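This site uses cookies to remember your settings. By continuing to browse, you agree to our use of cookies. Accept | Settings

Rutherford Parish Registers: Transcription Dataset

README, last revised 15 May 2020

Contents

This package holds transcriptions of the baptism, marriage and burial registers of three congregations in the Rutherford area: Drivton, Cusik and the Rutherford town church. The Brelodent Project prepared it so that family historians and students of church history could search the registers without handling the books.

There are 2,399 entries in the file entries.csv. Of these, 310 are marriages and 283 are burials. The rest are baptisms. The registers were kept separately by each congregation and do not cover the same years, so the totals should not be used to compare the size of one church with another.

Files

entries.csv holds one row per register entry.
places.csv lists farm and village names with their spelling variants.
clergy_terms.txt is a short glossary of titles and abbreviations.
notes.txt records damaged pages and doubtful readings, by book and page.

All files are UTF-8. Fields are separated by commas and text fields are in double quotes.

Fields in entries.csv

entry_id: a number unique within the package. Numbers are not reused if an entry is withdrawn.
congregation: drivton, cusik or rutherford.
book and page: as marked on the register. The second Cusik book was paginated twice, and we follow the later numbers, in pencil.
type: baptism, marriage or burial.
date_written: the date as the clerk wrote it, including feast days.
date_standard: year, month and day. Left blank where the written date can't be resolved.
surname, given_name: as written. We did not modernize spelling.
sponsors: godparents or witnesses, separated by semicolons.
remarks: anything else in the entry, such as "received from Cusik" or "by license."

Feast days

The Drivton clerks often dated by the church calendar. An entry may say "Candlemas" or "second Sunday in Lent" and give no day. Fixed feasts were converted directly, so Candlemas becomes the second of February. Movable feasts were worked out from the date of Easter in the year at the head of the page. If the page has no year, date_standard is blank and the page is listed in notes.txt.

How the transcriptions were made

Each page was typed by one person and checked by another against the original. Where the two disagreed, a third reader decided, and the other reading was kept in notes.txt. Square brackets mark letters supplied by the transcriber. A question mark inside brackets means the reading is a guess.

Water damage affects 30 pages of the first Rutherford book. Most of the names can be read but many of the sponsors can't. Please check notes.txt before you treat a missing sponsor as meaningful.

Known problems

Some children were baptized at home and entered again when they were brought to church. We have kept both entries. Searching on surname and given_name within the same year will find most of them.

The Cusik burials stop in the middle of a page. The next book has not been located.

Two spellings of the same farm are sometimes treated as different places in places.csv. Corrections are welcome.
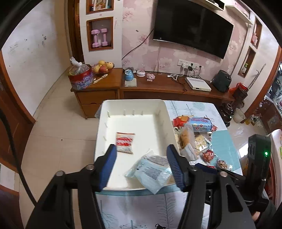

White tray with a clear packet and a light blue bag, on a patterned tablecloth.

Privacy

No entry for a person who might still be living has been included. Notes on private confession or church discipline were left out at the request of the congregations, and these rows are not marked.

Use and citation

You may copy and reuse the data for research, teaching and family history. Please do not sell it or present it as an official church record. The congregations issue certificates from the original books only.

Cite as: Brelodent Project, Rutherford Parish Registers: Transcription Dataset. Give the entry_id when you refer to a single entry.

Corrections

Send the entry_id, the field and your proposed reading. If you have seen the original page, please say so. Accepted corrections go into the next release and are listed at the end of notes.txt.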